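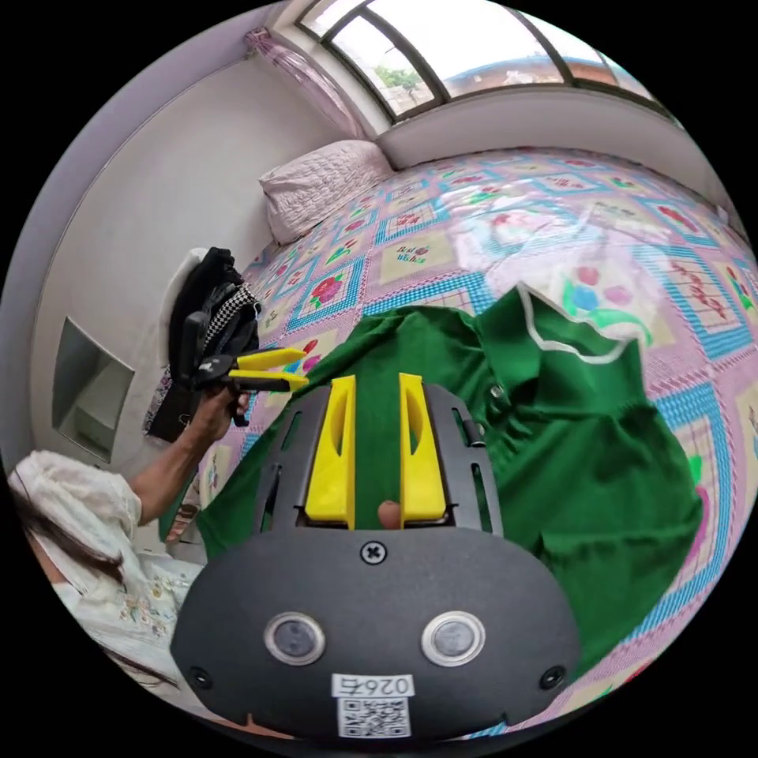
A green polo shirt laid out on a bed.

The Case for a Plain School Shirt

By Edith Muñoz
5 February 2021

The Horkstead school district will decide this spring whether to keep its current uniform rules. The debate so far has been about whether pupils should wear a uniform at all. That question deserves attention, but it has crowded out a smaller one that matters more to most households: what the uniform costs, and who is allowed to sell it.

Under the present rules, every pupil must wear a shirt with an embroidered crest, bought from a single approved supplier. Families with two or three children must replace those shirts as the children grow, and they may not shop elsewhere. A parent who finds a sound shirt in the right color at a discount store is told that it does not meet the standard. The only thing it lacks is the crest.

I do not oppose uniforms. I taught for many years in Urham, where pupils wore one, and I saw its benefits. Mornings were simpler. Differences in family income were less visible in the classroom, though they never disappeared. Those benefits came from the shared color and the shared cut. I cannot recall a single occasion on which the embroidery contributed to them.

Urham dropped its crest requirement eight years ago. The rule there now names a color and asks for a collar, and it says nothing further about the shirt. In its most recent survey, the district heard from 734 families, and a clear majority said that they had spent less than in the years before the change. Chidubem Ogunleye, who managed the survey, has cautioned that families who were pleased may have been more likely to reply. The point is fair, and Horkstead should gather figures of its own before it votes.

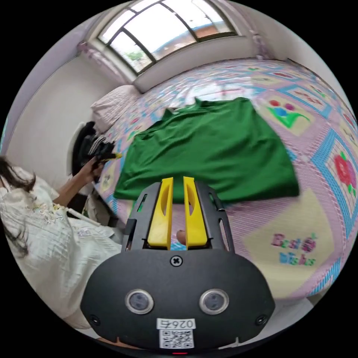 The strongest argument for the crest is one of belonging. Valentin Ortner, writing on behalf of the Rutherford parents' association, has said that a crest teaches children to stand for something beyond themselves. I respect the sentiment. Yet a school that wishes to build loyalty has better means at its disposal: its teams, its concerts, its teachers, and the way it treats a child who is struggling. If a crest is still wanted, the school could sell an iron-on patch at cost and leave its use to the family.

There is also the matter of waste. Crested shirts cannot easily be passed to a cousin in another district, and they are of little use to a pupil who transfers. A plain shirt can be handed down, sold, or worn on a weekend. Horkstead enrolls around 4000 pupils. Even modest reuse on that scale would keep a good deal of clothing out of the trash.

The approved supplier will object, and its concerns should be heard. It has served the district reliably and holds stock that it bought in good faith. A transition of one full school year, with both kinds of shirt permitted, would allow that stock to be sold. It would also spare families from replacing clothing that still fits.

Public comments are open until the end of May. I urge the board to put the plain shirt before families as a separate question — apart from the larger dispute over uniforms — and to publish the replies in full.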